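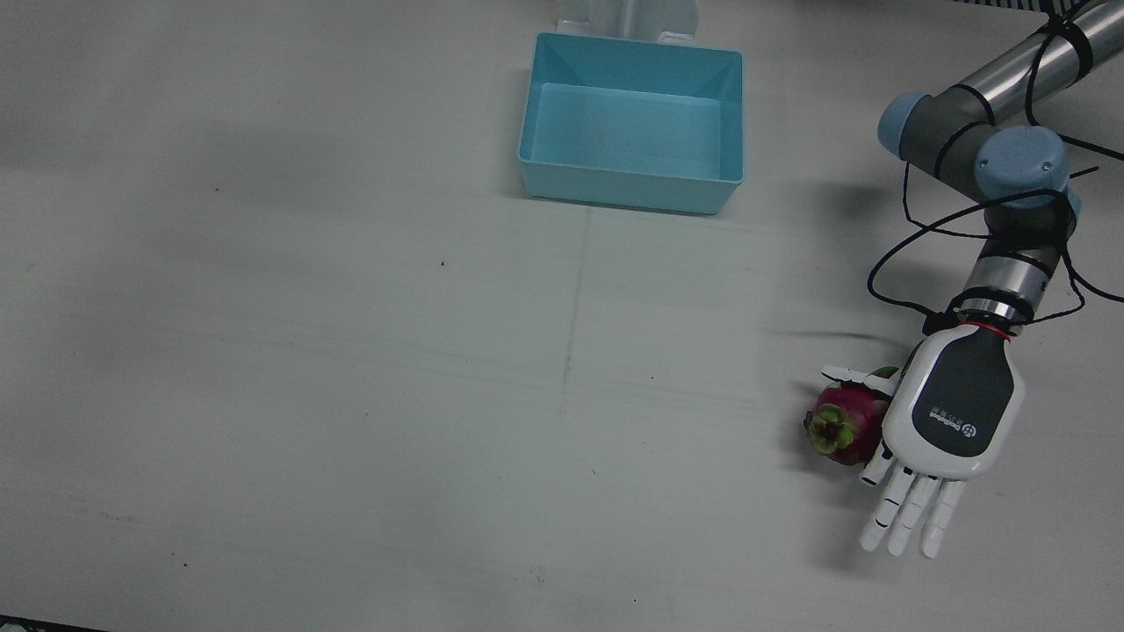
Hand Comparison FAQ

These are the questions we get most from people who want to repeat the Pristhorpe fruit-and-bin trials on their own arms. If yours isn't covered, write to the bench list and we'll add it. We like the odd ones!

What are you comparing?

Two multi-fingered hands, the Flelari and the Samonte, on the same kind of pick: take a piece of fruit off the table, carry it to a plastic bin and let go without dropping it from a height. We keep the arm, the bin and the table the same for both hands and swap only the hand and its driver. So far we have logged 542 grasps between them.

Why dragon fruit?

It's a wonderful test object. The skin is smooth in places and then there are all those bracts sticking out, so two fingers closing on the same fruit can meet completely different surfaces. It is also heavier than it looks, and the bracts fold if you squeeze in the wrong spot. We started on oranges and learned very little, as both hands could do oranges all day. Two people on the bench wanted to go straight to strawberries, and we may still get there.

Do I need a full humanoid hand for this?

No, and please try it with whatever you have. A parallel gripper with soft pads gives you a great baseline. What we enjoy about the multi-fingered hands is how many ways there are to hold the same thing. The grasp we use most is thumb on one side and index finger curled in against the other, with the remaining fingers kept fairly straight and out of the way. Full wraps feel safer but they're slower to open over the bin, and the ring finger likes to catch a bract on the way out.

Which camera view matters more, the fixed one or the one at the wrist?

We went into this sure that the fixed view would do nearly all the work. It's very good for the approach and for checking where the bin sits relative to the hand. But in the last stretch the hand hides the fruit from it, and that is exactly when you want to know what the fingertips are up to. The wrist view fills in a lot of that gap. 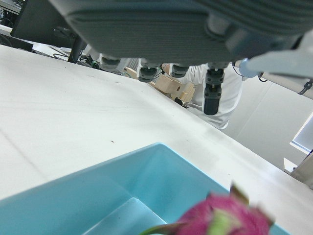

It has its own problems. Anything right up against the lens goes soft, and the fingers cover part of the view whatever angle you pick. We tried a dozen mounting angles before settling, and moving the bracket out by 20 mm helped more than any change of lens. If you can only afford one camera, get the fixed one first and add the wrist one as soon as you can.

How should I route the cables?

With more slack than you think. Leave generous loops past the elbow joint, then run the whole set of wrist moves at low speed and watch where the loops go. We lost most of an afternoon to a hand that kept dropping its connection at one particular wrist angle, and it was a short cable pulling at its plug.

What computer do you run it on?

Nothing exotic. A small gaming PC is plenty for one arm, one hand and the camera streams, and a laptop beside it is handy for notes and plots. Use wired network for the controller. Put a label on every power brick before you do anything else, really.

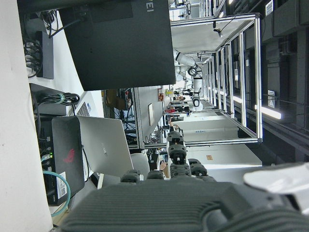 How long does it take to swap hands?

Around 40 minutes the first time, and it gets much quicker. Most of it is calibration. Redo the tool offset every time, even if you're putting back the same hand you took off that morning.

Can I use the Firthorpe controller settings as they are?

As a starting point, yes. They were tuned for a lighter hand, so lower the grip force limit first and bring it up slowly. The closing speed can stay where it is.

So which hand is better?

We go back and forth! The Flelari closes more gently and is a joy on awkward shapes. The Samonte lets go more cleanly, which counts for a lot over a bin. The release trials with the bin turned sideways are still to do, and the results will go on this page when we have them.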